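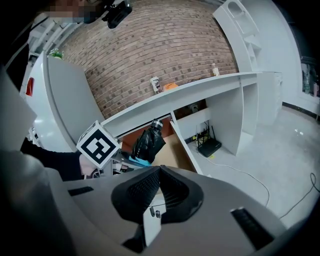

Figure 6. View from the gripper camera at the drawer station, marker cube in view

5 Comparing two hand-held grippers

5.1 Scope

This section covers the side-by-side trial of the Clarska and Kos hand-held grippers on a drawer task. Both units must already have been charged, paired and updated as set out in section 3. If only one gripper is available, complete 5.2 to 5.4 and leave the second column of the results sheet blank.

5.2 Preparing the station

1. Choose a desk or unit with a drawer that opens fully. The drawer should run without sticking.
2. Place one object in the drawer and lay a cloth under it. Use the same object and cloth for both grippers.
3. Secure any cable that crosses the floor where the operator will stand.
4. Fix the marker cube to its bracket and tighten the screw by hand. Do not use a driver.
5. Set the exposure to fixed. Sunlit cabinet fronts and glossy white surfaces will cause automatic exposure to drift during a run.

Note: The marker needs a complete black border to be read. A cube tilted so that two faces show is acceptable provided one whole face is clear.

Caution: Keep fingers off the marked faces. Skin grease causes false corners under strong light.

5.3 Checking the camera view

1. Hold the gripper level, with the jaws pointing at the drawer.
2. Open the live view in the Prirndale recorder.
3. Check that the gripper housing fills the bottom of the picture and that the black V-shaped insert is at the centre. If the insert sits to one side, loosen the lens ring, turn it and check again.
4. Look at a long straight edge such as a shelf board or a line of brickwork. It will appear bowed. This is normal for the wide lens and is removed in processing.
5. Bring the marker cube to 195 mm from the lens. The status bar should show LOCK.
6. Move the cube slowly to 458 mm. LOCK should remain on throughout.

If LOCK drops out at the far distance only, wipe the lens and repeat step 6. If it drops out at both distances, run the lens calibration in section 4 before going on.

5.4 Recording the runs

1. Start with the Clarska unit.
2. Press and hold the trigger until the recorder beeps.
3. Open the drawer, lift the object clear, put it back and close the drawer.
4. Release the trigger and wait for the file to be saved.
5. Repeat until 39 good runs have been stored. Discard any run in which the jaws touched the drawer front.
6. Change to the Kos unit, repeat 5.3 in full, then repeat steps 2 to 5.

Note: The two units have different jaw travel. Do not carry the jaw zero over from one to the other.

Caution: Stop at once if the housing becomes hot to the touch. Switch off and remove the battery.

5.5 Reading the results

Load both sets in Kurnham and select Compare. The report lists marker loss, grip time and jaw slip for each unit. In our bench trial in May a full set for one gripper came to nearly 673 MB, so check the free space on the card before changing over.

Marker loss above the limit set in 4.6 points to lighting or lens position. Correct these before judging the gripper. Jaw slip should be compared only between runs made with the same insert fitted.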